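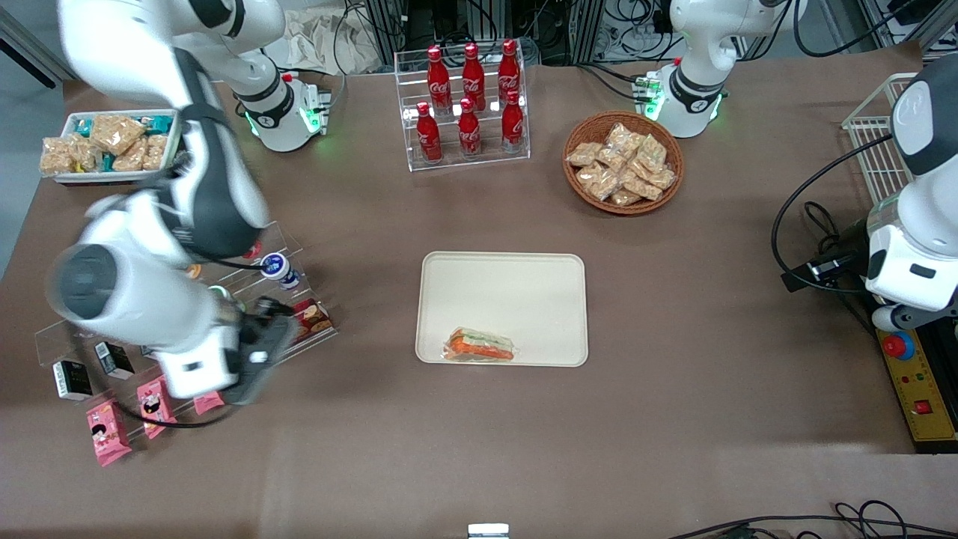 Bebidas y cosas para picar en los bordes de la mesa, y una bandeja beige en el medio.

¿Por qué se caen los dientes de leche?

Por Ruth Llanos

A mí el primer diente se me cayó comiendo pan con queso, en casa de mi abuela, y casi me lo trago. Lo escupí en la mano, lo miré y me puse a llorar como si se me hubiera caído un brazo. Mi abuela se reía, yo lloraba más, y mi primo Jhonatan Huanca (que tenía siete años y ya se creía un experto) me dijo que después se caían las muelas, luego las orejas y al final la nariz. ¡Me lo creí una semana entera!

Así que si tienes un diente que baila y estás un poco nervioso, o muy nervioso, te entiendo perfectamente. Te voy a contar lo que está pasando ahí dentro, que es bastante más interesante que lo que contaba mi primo. Las orejas se quedan donde están, ya te lo adelanto.

Los dientes estaban ahí antes que tú

Bueno, casi. Cuando todavía estabas en la barriga de tu madre, tus dientes de leche ya se estaban formando dentro de las encías. Naciste con ellos escondidos, como semillas debajo de la tierra. El primero suele asomar cerca de los seis meses, aunque hay bebés que se adelantan y otros que llegan al primer cumpleaños sonriendo con las encías peladas. Las dos cosas son normales.

Poco a poco van saliendo todos: los de delante, que se llaman incisivos y cortan; los colmillos, que también se llaman caninos y desgarran; y las muelas, que machacan. En total son veinte, diez arriba y diez abajo. Se llaman «de leche» porque empiezan a salir cuando los bebés toman leche, y porque son más blancos que los de los mayores. Si un día te pones delante del espejo con un diente nuevo al lado de uno viejo, fíjate: el nuevo parece un poco amarillo. Mi sobrino Kevin Flores lo descubrió y se pasó una tarde frotándolo con una toalla. No está sucio, Kevin. Es que el diente definitivo tiene más cantidad de una cosa amarillenta que se llama dentina, y se nota a través de la capa de fuera.

De qué está hecho un diente

Ya que hemos dicho dentina, vamos a abrir un diente (con la imaginación, por favor).

Por fuera está el esmalte. Es lo más duro que tienes en todo el cuerpo, más que los huesos. Lo malo es que el esmalte no se cura solo. Si te haces un rasguño en la rodilla, la piel se arregla; si se rompe un trocito de esmalte, ese trocito no vuelve a crecer.

Debajo va la dentina, que es la mayor parte del diente. Y en el centro está la pulpa, que es blandita y tiene vasos de sangre y nervios. Los nervios son los que te avisan cuando muerdes un helado y pegas un salto en la silla.

Luego está la raíz, la parte que no se ve. Se mete en el hueso y sujeta el diente, igual que las raíces de un árbol lo sujetan al suelo. Acuérdate de la raíz, porque es la protagonista de lo que viene ahora.

Entonces, ¿qué hace que se caigan?

Tu boca crece. Compara una foto tuya de cuando tenías dos años con tu cara de hoy y verás que la mandíbula es más grande. Pero los dientes no crecen una vez que están hechos – se quedan del tamaño que son. Con los veinte dientecitos de antes, en una boca de persona mayor quedarían unos huecos tremendos, y además no aguantarían tantos años de bocadillos.

Por eso el cuerpo fabrica un segundo juego, más grande y más fuerte. Estos dientes nuevos se van haciendo dentro del hueso, debajo de los de leche, sin que tú notes nada. Y cuando llega su momento empiezan a moverse hacia fuera.

Mientras el diente nuevo se acerca, unas células muy pequeñas van deshaciendo la raíz del diente de leche. Se la van comiendo, por decirlo así, poquito a poco y durante meses. El día que casi no queda raíz, el diente ya no tiene dónde agarrarse y empieza a bailar. Primero un poquito. Luego lo puedes empujar con la lengua. Luego ya no puedes parar de empujarlo con la lengua, en el cole, en el coche y en la cama.

Cuando por fin se cae, lo miras por debajo y ves que es cortito. Mucha gente piensa que se ha roto y que la raíz se ha quedado dentro. ¡Qué va! La raíz ya no existe.

¿Duele?

Esta es la pregunta que más me hacen. Llevo un cuaderno con las preguntas que me mandáis los lectores, tengo apuntadas 379, y hay 63 que dicen más o menos «¿me va a doler?». A Cristian Cabrera, que me escribió en noviembre con unas mayúsculas enormes, le contesté lo mismo que te digo a ti: normalmente duele muy poco o nada. Puedes sentir un pinchacito, o la encía un poco sensible al morder. Y suele salir una gotita de sangre, que asusta más de lo que es, porque se mezcla con la saliva y parece mucha.

Si sangra, dobla una gasa limpia, ponla en el hueco y muerde suave unos minutos. No vale levantarla cada cinco segundos para mirar. Si pasados 15 minutos mordiendo sigue saliendo sangre, díselo a un adulto para que llame al dentista.

¿Me lo arranco o lo dejo?

Lo mejor es dejar que el diente haga su trabajo. Puedes moverlo con la lengua o con los dedos bien lavados, despacito. Si ya cuelga de un hilito, seguramente saldrá con un toque de nada. Pero si al tirar te duele, es que todavía no está listo, así que déjalo en paz y vuelve a probar otro día.

Lo de atar un hilo al diente y el otro extremo a una puerta lo hizo mi primo Jhonatan. Se equivocó de diente. No cuento más porque me ha pedido que no lo cuente, solo te digo que no lo hagas.

Para comer en esos días, cosas blandas: plátano, tortilla, pasta, yogur. La manzana, cortada en trocitos. Y sigue cepillándote también por la zona del diente que baila, con cuidado, que si se queda comida alrededor la encía se pone roja y entonces sí molesta.

¿En qué orden se caen?

Casi siempre empiezan los dos de abajo, en el centro, hacia los seis años. Después los dos de arriba, y ahí llega la famosa época en la que cuesta decir «sopa» y «zapato» (si hablas con zeta). Luego los de al lado. Después suele haber un descanso largo y te olvidas del tema. Las muelas de leche y los colmillos se van más tarde, entre los nueve y los doce años.

Hay niños que empiezan con cinco y otros con siete cumplidos. Si en tu clase eres la única persona que no ha perdido ninguno, paciencia, que te va a tocar. Yo fui de las últimas y me daba una rabia enorme.

Una cosa que casi todo el mundo se pierde: hacia los seis años salen también unas muelas nuevas al fondo del todo, detrás de las de leche. No empujan a ninguna, aparecen en un sitio que estaba vacío y por eso no avisan. Son definitivas, así que cuídalas mucho. Pide a alguien que te mire con una linterna, a lo mejor ya las tienes.

Cuando termine todo el cambio tendrás veintiocho dientes. Más adelante, de mayor, pueden salir las cuatro muelas del juicio y entonces serían treinta y dos, aunque hay personas a las que no les salen nunca.

¿Y si sale uno detrás del otro?

A veces el diente nuevo tiene prisa y asoma por detrás cuando el de leche sigue en su sitio. Parece la boca de un tiburón. Muchas veces el de leche se cae solo en unas semanas y la lengua va empujando al nuevo hacia delante. De todas formas, enséñaselo a tu dentista, que te dirá si hay que ayudar un poco.

También hay que ir al dentista, y rápido, si un diente se te mueve o se te sale por un golpe. Eso es otra historia distinta a la de hoy.

Si se van a caer, ¿para qué los lavo?

Ay, qué lista es la gente. Me lo preguntó Anselmo Usuga, de siete años, y le tuve que dar la enhorabuena por el intento. Pero hay que lavarlos igual. Los dientes de leche te sirven para comer y para hablar claro, y además guardan el sitio a los que vienen. Si uno se pierde demasiado pronto por una caries, los vecinos se pueden inclinar hacia el hueco, y cuando llega el nuevo encuentra la puerta medio cerrada y sale torcido. Y una caries duele igual en un diente de leche, eso te lo aseguro yo que tuve dos.

Dos veces al día, dos minutos, con pasta con flúor, y la de la noche no se perdona. Después, a escupir la pasta.

¿Qué haces con el diente?

Aquí cada casa tiene sus costumbres. En España viene el Ratoncito Pérez, en otros sitios viene un hada, y hay lugares donde se lanza el diente al tejado. En mi casa se ponía debajo de la almohada dentro de una cajita de cerillas, y yo además dejaba una nota con preguntas (nunca me contestó a la de si tenía hermanos).

Si lo guardas, lávalo con agua, déjalo secar bien y mételo en una caja pequeña con la fecha. El mío del pan con queso lo tengo todavía. Está en un cajón, al lado de los botones, y es diminuto.

Palabras para acordarse

Esmalte: la capa de fuera, durísima.
Dentina: lo que hay debajo, un poco amarillo.
Pulpa: el centro blando, con nervios y sangre.
Raíz: la parte escondida que sujeta el diente.
Incisivos: los de delante, los que cortan.

Si se te cae un diente estas vacaciones, escríbeme y cuéntame qué estabas comiendo. El próximo texto va sobre la saliva, y prometo que no da tanto asco.

Publicado el 2025-12-23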